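Subject: Re: [manip-users] Setero open day, cloth handling cell -- notes?

> Two of us wanted to get to the Setero open day on Tuesday and could not.
> Did anyone on the list see the folding demonstration? I am interested in
> three things:
>
> 1. Is the policy trained on arm data or on handheld gripper data?
> 2. What does it do with dark fabric?
> 3. Did they run it on anything the visitors brought?
>
> The flyer said 80 percent success on mixed garments, with no definition of
> either success or mixed.

I was there for the afternoon session, 2:00 to a little after 5:00. Answers in your order, then some things you did not ask.

1. Both, but mostly handheld. The Bisow cell was trained on demonstrations collected with the handheld tool, and a smaller set from the arm was used for fine-tuning. They would not give the total. They did give the split for the garment class they showed most, shorts: 142 handheld episodes and 18 on the arm. I asked whether the 18 were needed, and the answer was that without them the arm approached the table too high. That sounds to me like a calibration offset being learned away, and I said so. The reply was that they had considered this and had not tested it.

2. Dark fabric is the weak point and they were open about it. Light towels went through with few problems. On plain black cloth the policy often picked one layer where it needed two, and then the fold opened again on the lift. Garments with a printed pattern did better than plain ones of the same color. Their explanation is that the print gives the network something to locate the fold line with. I would want to see that with the print turned under before I believed it.

3. Yes, after the scheduled runs. One visitor's scarf and one knit hat. The scarf worked on the second attempt. The hat did not work, and there was no reason to expect it to.

On the 80 percent: it is measured on their own test set, and success means the final outline falls inside a rectangle drawn on the table. Layers and wrinkles are not scored. During the public session there was a tally on the whiteboard by the door, and at the end it read 69 percent by the same criterion. Given different lighting and people leaning on the rail, I do not think the gap is bad. The flyer should still have stated the criterion.

Now the rest.

The room was set up as two stations. The arm cell was behind a rail at one end, and the collection tables were at the other, where visitors could try the handheld tool. The second station was the more useful one for me. You get a short briefing, a garment, and a table, and you do a few episodes while an operator comments on your pace. The usual correction was that people close the gripper too early. My first two were rejected for that. The third was accepted.

Their procedure for shorts, as given at the briefing:

Start from a rough fold, placed by hand at an arbitrary angle to the table edge.
Approach with the gripper fully open and hold before closing.
Close, lift clear of the table, rotate to square, set down.
Open fully before backing away.

The hold is there so that every episode contains a stretch with the garment between the open fingers and no contact. They segment on it automatically. When a demonstrator skips the hold, the episode has to be cut by hand, and in practice it gets dropped.
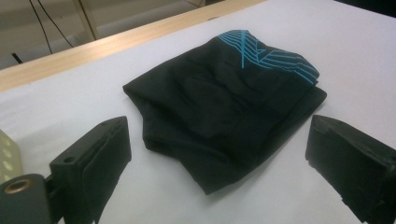
Finger wear came up as well. The fingers are replaced on a schedule, but the schedule is by calendar and not by cycle count, so the tools in heavy use run with more worn edges than the others. I asked if worn fingers were visible to the policy as a different tool. They have not looked at it. The fingers take up a good part of the view, so it seems worth an afternoon of somebody's time. Ruiz-Ortega, who supply the finger blanks, had a table in the hallway and were handing out samples in two hardnesses. I have one of each and can bring them to the next meeting.

Timing on the arm was slow. I did not put a stopwatch on it, but a person would have finished the stack well before the cell did. They say most of it is deliberate speed limiting for the open day. Jomham has the same arm running laundry trays at a higher speed limit, so that is plausible, although trays do not droop.

Slides are supposed to go out to everyone who signed in. Mine have not arrived. If they turn up I will forward the two on segmentation -- the remainder was company history.

One request in return. If your group has numbers for plain black against printed cloth on any handheld setup, please post them, even if the sample is small. I could not find anyone at the session who had run that comparison properly.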